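Commercial peg racks at home: are they worth it?

Every few months some kitchen column announces that you should wash up the way restaurants do, and the proof is always a peg rack. Square, gray, plastic, full of spikes. I have been suspicious of these for years. Restaurants have a machine that blasts each rack and a person paid to stack it. I have a sink.

Still, I gave in and bought one from Prasto, used it through August, and here is what I'd pass on. Some of it is grudging.

Buy for the pegs

The seller's page for mine said it was good for 2,000 washes. I have no idea who counted. What matters more is how the pegs are spaced. They run in diagonal rows, so a plate goes in on the slant, and if your plates are thick stoneware they will jam or lean on each other. Take a dinner plate to the store if you can. My old Winau bowls sit badly in it whatever I do, and I've stopped trying to get them in on edge. They go upside down across the tips.
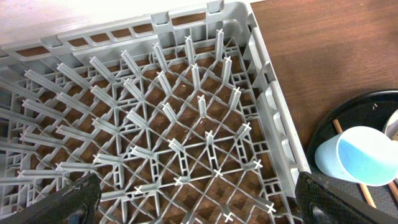
Mind what's underneath

The floor of a peg rack is mostly holes. That's fine in a dish machine and a nuisance on a wood table, where every drip goes straight through. The usual advice is a folded towel. I don't like it. A towel stays damp under the rack and the finish goes cloudy, and then you're reading another tips page about mayonnaise. Use a rimmed tray with some height to it and tip it out when you're done. If you must use a towel, take it away within the hour.

Clear to a tray first

Yaw Dramani, who ran the lunch room at Clornbridge when I worked there, had us put everything on a round tray before anyone went near the rack. I thought it was fussy. I've come around, mostly. You get it all in one trip, and the crumbs stay on the tray where you can knock them into the trash.

The order I use:

Wrappers and paper napkins off the plates first. A wet napkin stuck to a plate is far more work than a dry one.

Scraps into one bowl. Shells and fried bits in particular, as they will find the drain if you let them.

Liquids out of the cups at the sink. Don't carry half-full cups stacked, whatever you think of your balance.

Chopsticks and anything else thin kept to one side. 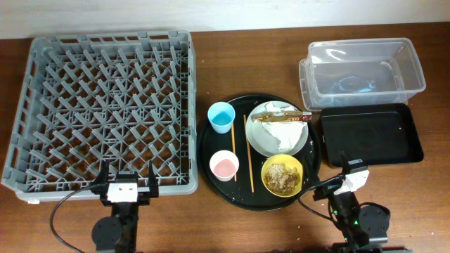
On that last one, peg racks are hopeless for thin things. A chopstick will slide through the floor or lie across the pegs and roll. Some people swear by a mesh insert. I paid for one and it slid around, so now the chopsticks stand in a glass next to the rack. The glass was free.

Small plastic cups are nearly as bad. Set them upside down over a peg and they dry all right, but a light one gets knocked off as soon as you reach past it with a plate. Load cups last.

Cleaning the rack itself

Nearly every page skips this. Grease settles where the ribs cross and you won't see it on gray plastic until it's thick. I soak mine for 21 minutes (the length of a radio show I like, there's no science in it) and go over it with an old bottle brush. Remigiusz Witkowska wrote in to say he uses a pressure washer in the yard. I'm sure that's very satisfying.

Would I buy it again? For a big family meal, yes. For two people and a couple of plates, the old wire one was fine and took up a lot less table.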